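Section 2. Planning and Budgeting Before You Order

2.1 Who should read this section

This section is for the person who prepares the purchase of a Juller hand-held gripper set, and not yet for the person who will operate it. If your set is already delivered, go to Section 3. We recommend that the purchaser and the future operator read it together one time, with the floor plan of the room on the table.

The set is sold by Morneck and its resellers. Prices are not printed in this manual, as they change with the region. Ask for a written quotation and keep the quotation number, you will need it again in step 6 below.

2.2 What one station includes

One station is meant for one operator. It contains:

2 hand-held grippers, left and right
2 marker cubes, one for each gripper
Connection cables for the grippers
One head camera with adjustable band
One carrying case

The following are not included and must be in your budget: the recording computer, storage disks, power strips, cable covers for the floor, and the objects that the operator will handle (cloths, cups, boxes and similar). Many customers forget the last item. It is not expensive, but cloths and other soft things wear out and must be bought again.

NOTE: The marker cubes are wear parts. If the pattern is scratched or has a stain, the tracking becomes worse. Order one spare pair for each station from the beginning – the shipping for a later order can cost more than the cubes.

2.3 Planning steps

1. Decide which tasks you want to record in the first period. Write them as short sentences, for example "fold a towel" or "pick up a cloth from the floor". The list decides how much space you need and which objects to buy.

2. Choose the room. An ordinary office or a shared floor is acceptable. The operator must be able to stand, turn and extend both arms without touching furniture or another person.

3. Measure the free floor and mark it on the plan. Include doors, stairs, railings and glass walls. Do not place the working area directly beside an open stairwell if you have another choice.
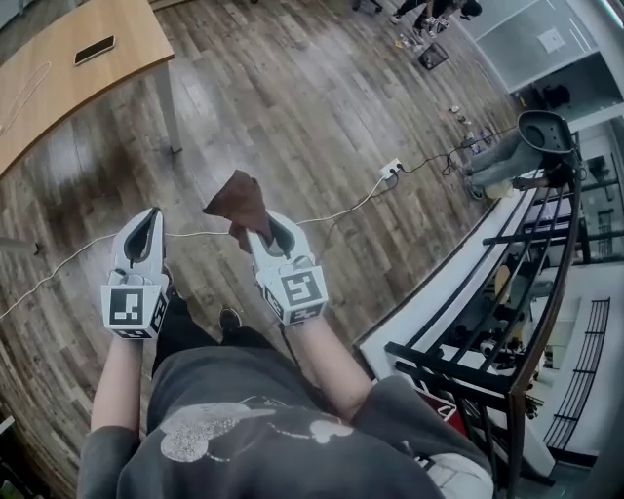 4. Count the power outlets and draw the path of each cable on the same plan. When a power strip must lie on the floor, put it near the wall and on the side where nobody walks. Add the cable covers to the shopping list now, with the length you measured.

5. Check the light. Strong sun from a window can make the markers difficult to read for the camera. If the window has no blind, include a blind in the budget or move the working area.

6. Send the plan, the task list and the quotation number to your reseller. The reseller will confirm if the cable lengths are sufficient. Please wait for this confirmation before you pay.

CAUTION: The operator looks mostly at the grippers and does not see well what is near the feet. Loose cables, bags and bottles on the floor are a danger of falling. Keep them outside of the marked area during all recording.

2.4 Running costs

Plan for these costs each year: replacement of finger pads, spare marker cubes, storage, and the working time of the operators. For most customers the working time is the largest part. An operator should rest after every 30 minutes of recording, so please do not calculate a full day of recording for one person. It is better to have two operators who share one station and change places.

For storage, make a test recording with a demonstration set before you decide the size of the disks. The reseller can lend such a set. The deposit is returned when the set comes back complete, including both cubes.

2.5 Delivery and payment

The normal delivery time is 6 weeks after the payment is received. In June the workshop is closed for inventory and the delivery can take longer. Customers who need the set for the start of a project should order early – a faster delivery cannot be bought.

Questions about quotations: Kiri Cosgrove, Morneck sales office
Questions about room plans and cables: Ngân Đoàn, technical support

Section revised February 3, 2025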